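Account Creation Before Payment: Observations from the Tronunar Checkout Review
30/07/2018
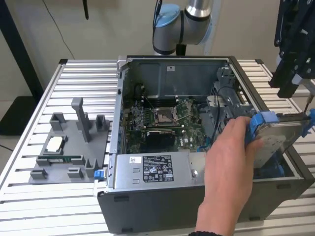 Over the past quarter our team has reviewed the order process on the Tronunar parts store, with particular attention to the step at which a customer is asked to register. I set out the main findings on this blog for colleagues who maintain similar stores and who have asked how the work was conducted.

At the start of the review, the store required every buyer to create an account before a delivery address could be entered. The registration form contained 15 fields, including a security question and a second telephone number. Jadwiga Rutkowska, who leads customer support, supplied 139 messages from buyers who had written in during checkout. A large share concerned passwords, confirmation emails that had not arrived, or uncertainty as to whether an order had been placed.

We then compared the process with that of two other retailers, Drallow and Hudec. Drallow permits guest orders and offers registration on the confirmation page, where only a password is needed. Hudec requires an account but keeps the basket intact if the visitor leaves to look for a confirmation email. The Tronunar store did neither at the time, and a visitor whose session expired was returned to an empty basket.

The revised process has been in place for 16 days. Guest checkout is now the default option, and the registration form has been reduced to 6 fields. Error messages appear beside the field concerned and no longer at the top of the page. Bartosz Brzozowska prepared the new wording, which was tested with members of staff who do not ordinarily use the store.

It is too early to report on completed orders with any confidence. The period includes a seasonal promotion, and the analytics tag was missing from the payment page for part of the first week. Support messages on the subject of passwords have declined. Questions about delivery costs have not, and these costs are still shown only after the address has been entered.

The display of delivery costs will be considered next, together with the mobile layout of the basket. Cellside, which hosts the store, has asked that no further changes be made to the payment page until its own maintenance is complete. The next set of results will be published here in October.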